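What I Learned From Giving Away Too Many Tote Bags

2 December 2022

I have been putting off writing up our year of trade shows, mostly because the spring one in Bristby still makes me wince a little.

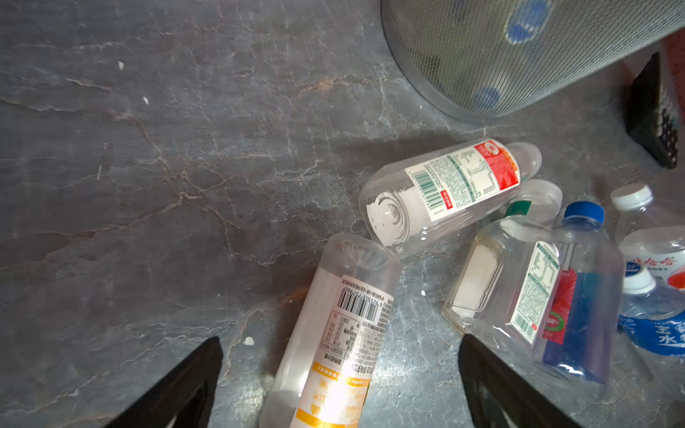

We went to Bristby in May with a ten-foot booth, a new banner, and 396 tote bags. I remember the number because I paid for them, and because I carried most of them in from the parking lot myself (the dolly had gone up with somebody else's freight). My thinking was simple enough. People love a free bag, they walk around with our name on their shoulder all day, and by the afternoon the whole hall knows who we are. Lovely idea!

Well, they did love the bags. They loved them so much that they took one, said thank you very sweetly, and kept walking. I was so busy handing things out that I hardly talked to a soul. When I got home and went through my notebook I had two names in it that I could honestly call leads, and one of those wanted to sell me carpet tile.

I stewed about this for most of the summer. Then we signed up for the fall show in Lodau, which is a bigger hall and a longer drive, and I decided I'd do it differently. The floor space alone came to $2,232, before power and the table rental, and when you are a small shop that kind of money makes you think hard about what you want back.

So this time there was no pile of anything at the front of the booth. I put out two comfortable chairs and a small table turned sideways, so you could walk in past it without feeling like you were going up to a bank teller. I had a sample set out where people could pick it up and fiddle with it, which I'd always been nervous about, and a short card with one question on it: what are you trying to fix this year? I'd ask it, and then I'd be quiet, which does not come naturally to me, as anyone who reads this blog will know.

The chairs were the best decision I made. By early afternoon everybody at a show has sore feet, and someone who sits down for a minute will usually stay for ten. I had a long talk with a couple of buyers from Breltik who had only stopped to look at their map. We're still emailing back and forth. Nothing signed yet, but it's a friendly back and forth, and I'll take it.

I also wrote up my notes every evening before dinner, while I could still put faces to the business cards. In Bristby I'd left it until the following week and half of it was mush.

Next year we're thinking about the regional show in Lewis, which is smaller and has a better coffee stand, from what I hear. I'd like to try a corner spot if the price isn't silly. If you've exhibited there, please leave me a comment and tell me how the load-in works, and whether there's somewhere close by to park a van overnight. And if anyone needs tote bags, I have about two boxes left in the garage and would be glad to see them go.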